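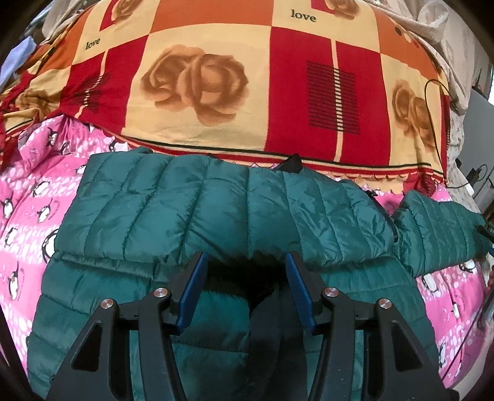 Clollska Review – Buildings Desk

Magazine > Features > Housing and Reuse

Drovotier is a former grain store on the canal side of Ketutance, four floors of brick on a concrete frame. Its conversion into 43 rental apartments reached the end of structural work in June, with interior fit-out now moving up from the ground floor.

The architect, Parisa Golestani of Sadeghi, kept the original column grid and set the party walls on it. The grid is tight, so most units are one bay wide and two deep. Bedrooms face the yard. Kitchens and bathrooms stack against a new service core, which limits the long pipe runs that pushed up costs in the first scheme.

Daylight was the main problem. The store was built with small, high openings, and the planning office would not allow the canal front to be recut. Golestani left that wall alone and opened the yard side instead, with windows cut down to floor level and a light well dropped through the middle of the plan. The well is 12 feet across and lined in pale glazed brick.

"The first drawing had two wells," Golestani says. "We lost four apartments to the second one and gained very little light."

Structural engineer Kerstin Fuchs tested the slabs before the layout was fixed. They had been sized for grain and had capacity to spare, even with the well cut out. New steel is limited to a ring beam at each level and a frame under the roof plant.

Insulation went on the inside face, 300 millimeters from brick to finished wall on the north side. Fuchs asked for a vented gap behind it – the old mortar is soft and has to dry inward as well as out.

Ekua Ofori, who manages the contract for the owner, expects the top floor to be handed over last. The bike store and laundry share the old loading bay, where the hoist rails remain in the ceiling.

Filed under: Conversions, Multi-family, Brick

Contact the desk | © Clollska Review | Back to top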